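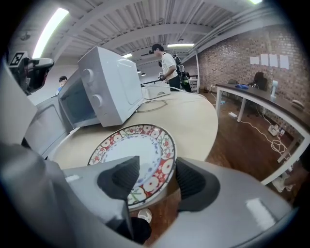
Looking After Plates and the Microwave: Tips for a Small Kitchen

Last updated: September 2020

When I moved to Windville I had a kitchen with one window, one cupboard and very little patience. Since then I have learned many small things, mostly by doing them wrong first. I write them down in the order in which I remember them, so please excuse if the sink comes before the cupboard.

Plates with gold on the rim

A thin line of gold on a plate is real metal in most cases, also when the plate was cheap. It must not go in the microwave. You will see small sparks, the line becomes dark, and it doesn't come back with any polish. I lost two saucers in this way before I believed it. If you are not sure if the decoration is metal, turn the plate under a lamp. Paint keeps the same colour, metal changes and gives you a small flash. When I still have a doubt, I warm the food in a plain bowl and put it on the nice plate afterwards.

Gold also does not like the dishwasher. Wash such plates by hand in warm water with a soft sponge, never the green rough side. Put a folded tea towel on the bottom of the sink, so that a plate which slips out of your fingers lands on something soft. Wash one plate at a time and do not leave them in a pile under the foam, where somebody will drop a pan on top.

Dry them at once. The water in our part of Taltdale is very hard and it leaves white rings. If the rings are already there, wipe the middle of the plate with a cloth and a little white vinegar, keep away from the gold, and rinse well.

Plates with flowers painted over the glaze

Pass your finger slowly over the flowers. If you feel them a little raised, the colour is on top of the glaze and it can be scratched. For these plates I don't use a sharp steak knife, and I don't leave lemon slices or tomato sauce on them until the morning. If the flowers are quite smooth, they are probably under the glaze and you can relax a little.

Tea stains go away with a paste of bicarbonate of soda and water. Rub with a finger, not with a brush. Old brown cracks in the glaze are another matter, and I have never got them clean. I keep such plates for under the flower pots.

How to stack them

Between two decorated plates I put a circle of kitchen paper. Felt is nicer but it costs money and it keeps the dust. I stack not more than eight together, the heavy ones at the bottom. The foot of a plate (the ring underneath) is often not glazed, and it works on the plate below like sandpaper. You can check this with your thumb.

Plates standing in a rack are easier to take out, but the rack must be deep enough. Mine was from the Ongate market and it was made for saucers, so the dinner plates fell forward each time a lorry passed. I changed it for a wooden one with higher pegs.

Cleaning the microwave

Put a cup of water with three slices of lemon inside, in a cup without any metal decoration, and stand a wooden spoon in it so the water does not boil over suddenly. Heat on full power for 3 minutes. Then leave the door shut for another five, and this is the important part, because the steam needs time to make the dirt soft. Take the cup out with a cloth and wipe the walls from the top to the bottom.

The glass turntable can be washed in the sink like a plate, but let it become cold first. Do not forget the little ring with wheels under it. Crumbs stop the wheels, and then the turntable makes a knocking noise and you think that the machine is broken. I nearly paid 56 for a repair when the whole problem was one dry pea.

For the door, use a damp cloth with one drop of washing-up liquid. Clean the edge where it closes, also the side of the hinges. If the door does not close well, or if it is bent, stop to use the oven until somebody qualified has looked at it. Dials collect grease around the bottom. I clean there with a cotton bud, with the plug out of the wall.

For smell, leave a saucer with bicarbonate inside overnight, and stick a note on the door, or somebody will heat it with the soup. After fish, I leave the door open for half an hour.

Where to put it

A microwave needs air behind and above. Look in the booklet for how much, as they are not all the same. Do not put a tablecloth or a bread bag on the top. If it stands on a table, try to shake the table with your hand before. The door pulls the oven a little forward when you open it, and a light table moves together with it.

A few things more

To warm a plate without an oven, pour hot water from the tap on it, wait for one minute and dry it. Very hot water on a very cold plate can crack it, so go slowly in winter.

For chipped rims I have no good answer. A glued plate is for the wall, not for food. I once bought a porcelain glue with the name Tzanetos on the tube, and it held very well for a sugar bowl lid, but it turned yellow after one summer on the windowsill.

If you post a plate to someone, put it standing on its edge in the box, with soft paper on all sides. Plates which lie flat break more easily. Write "fragile" if you like, but pack it as if no one will read it.

519 shares
3 comments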